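# Looking after old county maps at home

Most families that have been in Mernden County for a while own at least one old map of it. Usually it's a road map, a township plat, or a sheet pulled out of a county atlas. These tips are for ordinary paper maps kept in an ordinary house. If you have something hand-drawn, or anything on parchment, leave it alone and ask an archive.

## Unfolding

A map that has been folded for decades will crack if you force it. Open it one panel at a time and stop when it resists. Leave it partly open in a room with normal humidity for a day or two, then try again. Steam from a kettle works too fast and lifts some of the older inks, especially the red used for the township lines.

Once it's open, put clean blotting paper on top, then a sheet of plywood, then books. A week is usually enough. Don't iron it.

## Cleaning

Use a soft brush first, always from the middle outward. A draftsman's dry cleaning pad or grated white vinyl eraser will take off most surface dirt. Stay away from pencil notes in the margins. On one of the Mwakyusa township sheets, the pencil notes are the only record of where the old ferry road met the river, and part of a line was lost to a careless eraser.

Don't try to wash a map in the bathtub. Some people do it and get away with it, but hand-tinted maps won't survive.
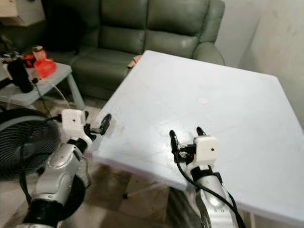
Can I flatten a county map and a topographic sheet in the same stack?

Put a sheet of blotting paper between them and keep the larger one at the bottom. Topographic sheets are often on heavier paper and can leave a ridge in a thinner map if they are stacked the other way around.

## Mending tears

Office tape is the worst thing you can use. It yellows, the glue soaks in, and the place names under it go brown. Use Japanese tissue and wheat starch paste, and mend from the back.

1. Tear the tissue instead of cutting it, so the edge is feathered.
2. Brush on thin paste and lay the strip across the tear.
3. Cover with nonstick parchment from the kitchen, then blotting paper, then a weight.
4. Leave it overnight.

Old tape that is already on a map can sometimes be peeled once it dries out. If it's still sticky, leave it.

## Storing

Flat is best. Rolled is fine if the tube is wide - wrap the map around the outside of an acid-free tube, then cover it with acid-free paper. Keep maps out of the attic and off the basement floor. Adhiambo Mwakalinga keeps hers under the guest bed in a shallow box, and that works as well as a map cabinet.

Write the county, township and year on the folder in pencil before the map goes in. County lines moved, and a sheet labeled only "Custport" could belong to either side of the creek depending on its date.

## Hanging

Hang the copy and store the original. If you do frame an original, use UV glass and a mat so the paper doesn't touch the glass. Pick an inside wall, away from the stove and the bathroom.

For a copy, ask the shop to scan at full size and print at 100 percent. If the print is reduced even slightly, the scale written on the map will be wrong, although the printed scale bar will still be good.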